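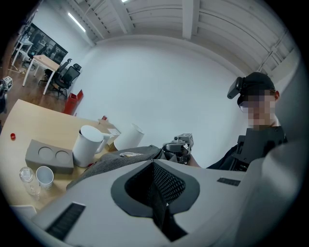

A hand-held gripper with a camera module mounted on top.

Reller Dehumidifiers: Frequently Asked Questions
Applies to the Cidcombe and Hultton series. Last updated August 31, 2024.

Which model do I need?
The Cidcombe is a compressor unit for heated rooms and finished basements. The Hultton is a desiccant unit for garages, crawl spaces and other areas that fall below 60 °F in winter. A compressor unit in a cold space will spend much of its time defrosting and remove very little water.

What humidity should I set?
Set 50% for living areas. Set 45% for storage of paper, fabric or hand tools. Settings below 40% raise running costs and can open joints in wood floors and furniture.

Why does the reading differ from my own hygrometer?
The built-in sensor samples air at the intake. A meter across the room may read several points higher or lower, more so near an outside wall. Leave both running side by side for 6 hours before comparing them. If the gap is still over 5 points, use the offset setting in the service menu.

How much clearance does the unit need?
Keep 15 inches free on the intake side and 18 inches on the outlet side. Top-outlet Hultton units also need open space above. Do not run any model inside a closed cabinet.

Can I drain it without emptying the bucket?
Yes. Remove the rear plug and fit a garden hose with a standard thread. The hose must slope down along its full length. For an uphill run, use the pump kit, sold separately. The bucket must stay in place with either arrangement or the float switch will stop the unit.

How often should I clean the filter?
Every 500 running hours, when the filter light comes on. Vacuum the filter, rinse it in lukewarm water and let it dry fully. Hold the reset key for three seconds to clear the light. Carbon inserts cannot be washed.

The Cidcombe stops and the fan keeps running. Is it faulty?
Usually not. The compressor shuts off during defrost and has a restart delay after each stop. If it stays off for over an hour with the room above the set humidity, note the code on the display and contact service.

Do Dvořáček hose adapters fit?
The threaded type fits all current models. The push-on type fits only Hultton units built before February 2021.

Can I use an extension cord?
Not recommended. Plug the unit directly into a grounded wall outlet.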